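Setivport landings forum > Permits & quota
Thread: lease prices for February, is anyone else getting squeezed
18 replies · 697 views

rafferty_n
Got quoted again this morning for cod pounds off the Bruvidetti pool. Price is up a third on last season and they want it all paid before the boat leaves the dock. I'm a 42 footer with one crew. Can't front that. Did the math twice, on an average trip I clear fuel and ice and that's it. Anyone leasing direct from another permit holder instead? PM is fine if you don't want to say it here.

GinevraS
Direct is how we do it. You need the sector manager to sign off on the transfer tho and ours takes her time. Start the paperwork before you need the fish. Last year I waited nine days with the gear already aboard.

rafferty_n
Nine days, ouch. OK, good to know.

Karpenko Y.
Gonna be the bad guy. Bruvidetti isn't gouging, there's just less fish to lease. Allocation got cut, everybody's short, price goes up. Same as anything.

rafferty_n
Allocation got cut for all of us but only a couple outfits are sitting on pounds they never catch. Pool listed 3638 lbs of cod unleased at the end of last season. Thats fish I could of landed. And I'm supposed to think there isn't any?

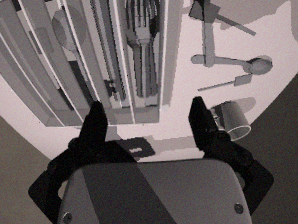 Sumeya Dinsa: 3638 is nothing though, spread over that many permits. Any manager holds a little back so the sector doesn't go over. Go over and all of you are tied up, the small boats too. I'd be more bothered by who gets the call first when pounds do come up.

rafferty_n
ok fair on the buffer. But yeah the phone call thing. I hear about it after it's gone, every time

Ese Haruna
Same on our end in Tratthorpe. We asked for a posted list, price and pounds, updated each evening by 6. Got told it was "under discussion". That was two seasons back.

Karpenko Y.
A posted list sounds nice until the dealers read it too and know exactly who's desperate. Then you get beat up on the lease AND at the auction. No thanks

Ese Haruna
They know already Yaroslav. Come on.

GinevraS
Could do it members only with a login. Bassey runs theirs that way. Not pretty but my cousin got 1416 lbs of haddock off it at a decent number, no phone calls.

Share (4) · Comments (18)

rafferty_n
Didn't know Bassey took boats from down here. What's the buy in? Reason I ask, if I move the permit I'm stuck there for the year right, can't switch back halfway if it goes bad.

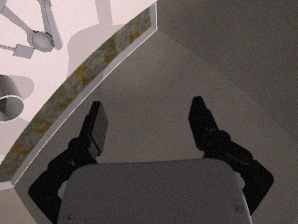

And the other thing is the monitor costs. Ours are split per trip, so a small boat doing day trips pays way more per pound than the big guys out for a week. If Bassey splits by landings I'd probably jump just for that. Anybody know?

GinevraS
By landings, pretty sure. Buy in I don't know, it changed. You're right on the year, once rosters are in you're in.

Karpenko Y.
Check the discard rate before you jump. It's a sector wide rate, and if theirs is bad it eats your quota whether you threw anything back or not. Guy I fish near switched for the cheap fees and lost it all on discards.

rafferty_n
Now THAT is useful, thanks. Will ask for last years numbers

Sumeya Dinsa
Ask for three years. One year tells you zip

Ese Haruna
If you do get them post them here pls, couple of us looking too

Karpenko Y.
still say the price comes down by summer

rafferty_n
I'll be broke by summer lol. calling Bassey after lunch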